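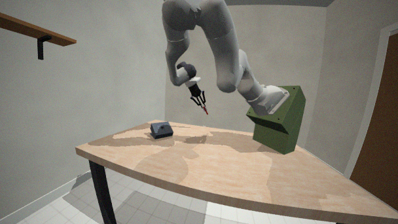
Birnside School - Attendance Office

Why does the teacher read the register?

Every morning your teacher says all the names, and every child answers "here" or "yes" or "good morning". Maybe you think it is a little boring. But the register is one of the oldest jobs in a school, and a very important one.

What is a register?

A register is a list of all the children in one class. Next to each name the teacher puts a mark. One mark means the child is in school. A different mark means the child is not in school. In the past the register was a big paper book, and the teacher wrote in it with a pen. Now most teachers do it on a computer, but the old word "register" stayed.

When is it done?

We do it 2 times each day: one time in the morning, and one time after lunch. Some children go to the dentist at noon and come back later, so the morning list is not enough for the whole day.

Who reads it?

When your teacher is finished, the list goes to the school office. Mrs. Weronika Żak looks at all the classes together. Birnside has 1000 children, so she has a lot of names to look at! If a name has no mark and no parent has called us, she will call the family. Usually the answer is simple. The child has a fever, or the bus is late.

What is it for in a fire drill?

In a fire drill everybody walks out to the field, and each class stands in a line. The teacher takes the class list and calls the names again. If there were 32 children in the room, there must be 32 children on the grass. This is why you should stay in your line and not go to talk with a friend in another class, also when it is cold.

What if I come late?

Come first to the office, before you go to your classroom. Tell us your name and your class, and we will change your mark. You are not in trouble for telling us. If you go directly to class, the office can still think that you are at home.

Can I help?

Yes. Please be quiet when the names are read, and answer only for yourself. Mr. Ewan Laing once had a class where two boys answered for each other as a joke, and he had to start again from the letter A. And if your teacher says your name wrong - this happens, in September very often - please say the right way. Teachers want to learn it.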